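Pasell Table Setting – data card

Version of 2023-04-24

What this is

Pasell is a small collection of recordings in which robot arms try to prepare a table for a meal. We made it because we wanted a plain answer to a plain question: can a machine do this chore yet, in a normal home, with normal dishes? Our present answer is "sometimes, and slowly".

Contents

The set has 13 tasks in 2 groups. The group called Plestmont is about dishes (stacking, moving, placing). The group called Clumley is about napkins and cutlery. Each recording comes with a text file that gives the task name and the result as judged by one person.

Cutlery is the harder part. A fork is thin, it shines, and it lies almost flat on what is under it, so the fingers have very little to take hold of. A cloth napkin makes it more difficult, as the cloth can move together with the fork.

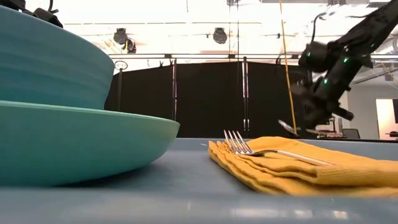 Clumley group: fork on the folded napkin, second utensil in the gripper.

Known limits

– Results were judged by eye. Two people may not agree on what is a "straight" fork.
– All tasks start with the napkin already folded. Folding is a separate problem and we don't cover it.
– Glass is not included. We plan to add it in September.
– In the Plestmont group, 12 recordings have no result file. Please leave them out when you compute success rates.

Use

You may use the data for research and teaching. Please do not use it to claim that a robot is ready for a kitchen or a restaurant. The Pugh loader reads both groups, but it expects the folder names to stay unchanged.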